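How to Put Together a Choking Response Plan for a Small Workplace

Most first aid posters hang in a break room for years without anyone reading them. A plan that people have gone over once or twice out loud does more good. These steps cover adults and children over one year old. Infants need a different method, covered near the end. 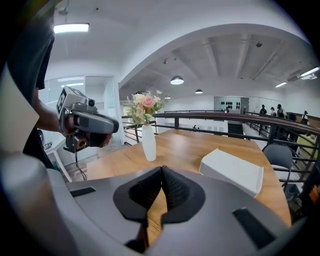
You can set the whole thing up in an afternoon. It does not replace a hands-on class, and at least one person on every shift should have taken one.

What you need

A printed copy of the steps below
The street address of your building, written the way you would read it to a dispatcher
A list of who is on each shift and who has current training
A phone that works in the room where people eat

Step 1. Learn to tell mild choking from severe choking

A person who can cough hard, talk or make noise is still moving air. Stay with them and tell them to keep coughing. Do not hit them on the back and do not give them water.

Severe choking is quiet. The person can't speak, can't cough or has only a weak cough, and may hold their throat with one or both hands. Their lips or skin may turn bluish or gray. Ask, "Are you choking?" If they nod and can't answer, start helping right away.

People who choke often get up and leave the room. They are embarrassed and head for the restroom. Put a line in your plan that says someone always follows.

Step 2. Decide who calls

Write this down by role and not by name, so that it still works when someone is on vacation. At the Illville store where I do the schedules, the person closest to the one choking gives help, and the next closest calls 911 and puts the phone on speaker. A third person, if there is one, goes to the front door to meet the ambulance.

If you are alone with the person, call 911 on speaker and start helping while it rings.

Step 3. Give five back blows

Stand to the side and slightly behind the person. For a child, kneel. Put one arm across their chest and bend them forward at the waist until their upper body is close to level with the floor. With the heel of your other hand, hit them firmly between the shoulder blades. Each blow is a separate try. Check after each one to see if the object came out.

Step 4. Give five abdominal thrusts

Stand behind the person with one foot forward between their feet. Wrap your arms around their waist. Make a fist and place the thumb side just above the navel, well below the breastbone. Cover the fist with your other hand and pull in and up, quickly.

If the person is pregnant, or too large for you to reach around, give chest thrusts instead. Put your fist on the center of the breastbone and pull straight back.

Step 5. Keep switching

Go back and forth between five back blows and five thrusts until the object comes out, the person can breathe or cough hard, or they pass out.

Step 6. If the person passes out

Lower them to the floor on their back. Make sure 911 has been called. Start CPR with chest compressions, even if you think there is a pulse. Push hard and fast in the center of the chest, at least 2 inches deep for an adult, at a rate of 100 to 120 a minute.

Each time you open the airway to give breaths, look in the mouth. If you can see the object, take it out. Do not sweep a finger around in there blind, as this can push the object farther down. Send someone for the AED if your building has one.

Step 7. Get them checked afterward

Anyone who has had abdominal thrusts should see a doctor, even if they feel fine. The thrusts can injure ribs and organs. So should anyone who still has a cough, trouble swallowing or the feeling that something is stuck.

If you are the one choking

Call 911 if you can and leave the line open, even if you can't talk. Get to where other people are. If there is no one, make a fist above your navel and thrust in and up, or lean over the back of a sturdy chair or a counter edge and push your belly against it.

Infants under one year

Do not use abdominal thrusts on an infant. Hold the baby face down along your forearm with the head lower than the chest, supporting the head and jaw. Give five back blows between the shoulder blades. Turn the baby face up, still supporting the head, and give five chest thrusts on the breastbone. Repeat. If the baby becomes unresponsive, start infant CPR. If your workplace serves families, have staff practice this on a manikin with an instructor.

Going over the plan with staff

We do ours at the start of a shift and it takes some 9 minutes. Lai-ching Chang reads the steps, and people pair up to find the hand position for thrusts. Never do real back blows or thrusts on a person who isn't choking. Show the position and stop there.

Have each person say the building address out loud. In April three of our people gave the old suite number, the one from before Porkero moved out of the unit next door. We fixed the card by the phone the same day.

Run through it again when you hire someone, and at least every 3 months otherwise.

Where to post it

Put one copy where people eat and one by the main phone. Use large print. Wing-yan Kwan redid ours with only the numbered steps and the address, and moved the rest to a second sheet in the binder. Leave the training dates on the second sheet too, with the expiration date for each card. Most CPR cards are good for two years.

Common questions

Should I do back blows first, or thrusts? Follow what your class taught you. Courses have differed on this over the years, and guidance gets updated, so compare your poster with your newest course booklet whenever someone renews.

What about suction devices? Don't let one delay back blows and thrusts. We don't keep one.

Can I get in trouble for helping? Every state has some form of Good Samaritan law, but the details vary. Ask your employer's insurance contact if you want that answered for your site.

Page last checked 2026-07-21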